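Flavby, deux mois d'essai : mon avis sur la cuisine virtuelle pour bras robotisé

Publié le 1 août 2022

Bon, je vous en parlais déjà au mois de mai, et vous avez été plusieurs à me relancer (gentiment, merci !) : oui, j'ai fini par prendre l'abonnement à Flavby, et oui, j'ai passé une bonne partie de mes soirées dessus. Pour ceux qui débarquent, Flavby est un service en ligne qui fournit des cuisines simulées dans lesquelles on fait travailler un bras robotisé. On choisit sa pièce, on choisit son robot, on lui donne une tâche et on regarde s'il s'en sort. Aucun matériel à acheter, aucune tasse à ramasser en morceaux sur le carrelage.

Moi je viens plutôt de la bidouille. J'ai eu un petit bras Tapia sur mon bureau pendant longtemps, un kit à monter soi-même, très attachant et très capricieux, dont je passais plus de temps à resserrer les vis qu'à programmer les mouvements. Alors l'idée de tout faire à l'écran, au départ, ça me laissait un peu froid. Et puis j'ai vu le tarif de la formule de base, 89 euros par mois sans engagement, et je me suis dit que ça valait le coup d'essayer avant de racheter quoi que ce soit.

L'installation d'abord. Comptez une soirée. Le client se télécharge sans histoires, mais la première synchronisation des pièces est longuette, et chez moi elle a planté deux fois avant d'aller au bout. Une fois que c'est fait, par contre, tout reste sur le disque et le lancement est rapide. L'interface est en anglais, avec une traduction française partielle qui donne parfois des choses rigolotes (« poignée de main » pour la poignée d'un tiroir, j'adore).

J'ai commencé dans la cuisine appelée Prenville, celle que le tutoriel recommande. Plans de travail façon marbre, murs brun clair, rendu assez dépouillé : on n'est pas dans un jeu vidéo dernier cri, les ombres sont douces, les aplats très simples, et franchement pour cet usage ça me suffit. Ce qui m'a bluffé, c'est la possibilité de passer sur la vue du poignet. On se retrouve juste derrière la pince, avec elle en gros plan et le reste de la pièce au fond, et on comprend tout de suite pourquoi certaines approches ratent : elle masque une partie de ce qu'on vise !

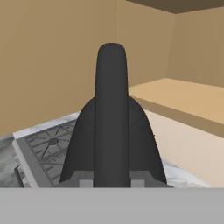
Faut-il savoir programmer pour se servir de Flavby ?

Pour les tâches toutes prêtes, pas du tout, on pilote à la souris ou à la manette et on enregistre ses essais. Pour fabriquer ses propres tâches, il faut un peu de Python, du niveau de quelqu'un qui a déjà écrit quelques scripts.

Côté manette, justement, petit conseil : baissez la sensibilité dès le début. Le réglage par défaut est bien trop nerveux et j'ai envoyé la pince dans les meubles un nombre de fois que je préfère garder pour moi. On peut aussi verrouiller un axe, option planquée dans le troisième menu, et ça change la vie pour les gestes à l'horizontale.

La formule de base donne droit à 1 000 essais enregistrés par mois. Ça paraît énorme, mais quand on laisse tourner un petit programme d'apprentissage pendant la nuit, ça part vite. J'ai vidé mon quota en moins de deux semaines le premier mois. Depuis je trie : je garde les essais propres, je jette ceux où je me suis emmêlé les pouces. Dommage d'ailleurs que les essais supprimés ne soient pas recrédités, c'est mon gros reproche à la formule.

Parlons des tâches. Il y en a six dans le pack de départ, et ma préférée, de loin, c'est celle de la bouilloire. Elle est rangée sur l'étagère d'un placard haut, et il faut aller la chercher par son anse sans accrocher la porte. Sur le papier c'est bête comme chou. En pratique le bras doit se déplier au-dessus du plan de travail, remonter, puis casser le poignet vers le bas pour présenter la pince de côté, et on découvre vite qu'un coude de robot, ça prend une place folle. Avec une casserole posée sur le plan de travail juste à côté, on a intérêt à surveiller ce qui se passe en dessous pendant qu'on regarde en l'air.

J'ai refait cette tâche je ne sais combien de fois, et je trouve que c'est la meilleure vitrine du service. Les détails de la pièce sont soignés là où ça compte, jusqu'aux boutons de la cuisinière et au clavier du micro-ondes, et les portes ont une vraie présence quand on vient buter dedans. J'aurais bien aimé des étiquettes plus nettes sur les appareils (les petits textes sont illisibles), mais pour attraper une bouilloire on s'en passe très bien.

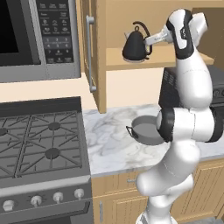
Un lecteur m'a écrit après mon billet de mai que, pour lui, la simulation ne remplacerait jamais un vrai bras, qu'il avait testé Flavby puis Brulgate, et qu'à chaque fois ses programmes s'effondraient une fois passés sur du matériel réel, surtout à cause des frottements.

Je ne vais pas le contredire, j'ai eu le même souci avec mon vieux Tapia ! Les frottements par défaut sont trop généreux, les objets tiennent dans la pince comme s'ils étaient collés. On peut les régler objet par objet, et en les baissant franchement j'ai obtenu des mouvements nettement plus prudents. C'est fastidieux, je vous préviens. Brulgate fait ça mieux, avec une variation automatique d'un essai à l'autre, mais ses cuisines sont tristes à pleurer et l'abonnement est bien plus cher.

Est-ce que je garde Flavby ? Pour l'instant oui, au moins jusqu'à la sortie des nouvelles pièces, parce que j'aimerais voir ce que donne la buanderie. Si vous l'avez aussi, dites-moi en commentaire quels réglages de frottement vous utilisez pour les anses, je suis preneur. Et si quelqu'un a trouvé comment inverser l'axe vertical de la manette sans tout réinitialiser, pitié, écrivez-moi !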